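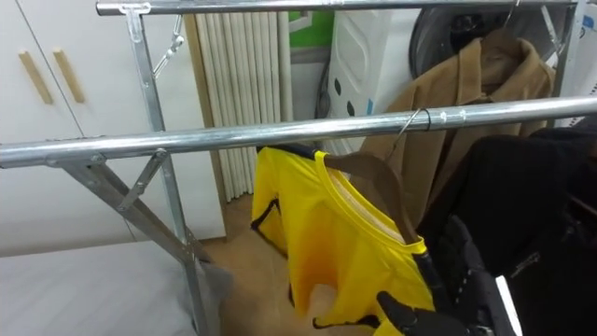 Lorne Després wanted to know, after our last issue, why we keep writing about sleep and hearing when most readers ask about hearing aids. Fair question! He also wrote that his own ears ring louder after a bad night, and he wondered if anyone had ever looked into it properly. People have, and it's one of the most interesting corners of hearing research right now, so this item is for him and for the many of you who have said something similar.

First, the basics. Tinnitus is a sound you hear that has no source outside your head. It can be a ring, a hiss, a buzz, or (in my case, on and off for years) something like a refrigerator two rooms away. It is very common, and it gets more common with age and with noise exposure. In most people it goes along with at least a little hearing loss, even when the loss is too small to notice in daily life.

The favorite explanation used to be that the ear itself was making the noise. Damaged hair cells in the inner ear may well start things off, but the brain does much of the rest. When less signal comes up the hearing nerve, the hearing centers seem to turn up their own volume to make up for it, and that extra activity may be heard as sound. Scientists are still arguing over the details, and I love reading the arguments.

Now for the sleep part. In deep sleep, large groups of brain cells fire together in slow waves. Some researchers think those waves may be strong enough to push down the tinnitus activity for a while, so the brain gets a break from it. The idea also runs the other way: if the overactive areas don't settle, they could keep part of the brain too awake for good deep sleep. That would fit with what so many people with tinnitus report, a light and broken night followed by a loud day. It's still a theory, and a link between two things doesn't tell you which one came first. But it can be tested, and that's what has me so excited.

Closer to home, the Serngate hearing group finished its diary project and went over the results on 06/05/2023. It was a small one. 50 members signed up and 40 kept going to the end, writing down two things each morning: how well they slept, on a scale of one to 10, and how loud the ringing was when they got up. The low sleep scores and the loud mornings did tend to land together. Please don't read too much into that. There was no comparison group, everyone knew what the diary was for, and a person who slept badly may simply rate everything worse (I certainly do). Still, several members said the diary was useful in itself, as they could see that a loud spell had passed before and would likely pass again.

A few of you asked what to do with all this in the meantime. The advice hasn't changed much. Get your hearing checked if you haven't had it done. Keep some quiet background sound going at night if silence makes the ringing stand out - a fan works, rain sounds work, a dull radio talk show works beautifully. Get up at the same time each morning. Cognitive behavioral therapy has good evidence behind it for the distress that tinnitus causes, even though it doesn't make the sound itself go away, and there is a version of it made just for insomnia.

See a doctor soon if the sound is in one ear only, if it beats in time with your pulse, or if it came on with dizziness. Sudden hearing loss needs same-day care, with or without ringing. And bring a list of your medicines, including the ones you buy off the shelf, as high doses of aspirin and a few other drugs can set off tinnitus.

We're hoping to run a second diary in August, with a few changes. The evening page will ask about coffee, alcohol and noise during the day, and there'll be a large-print version this time - thank you to everyone who squinted through the first one. If you'd like a booklet, leave your name and mailing address at the Serngate desk. You don't need to have tinnitus to take part. We'd love to have some good sleepers with quiet ears, if there are any of you out there!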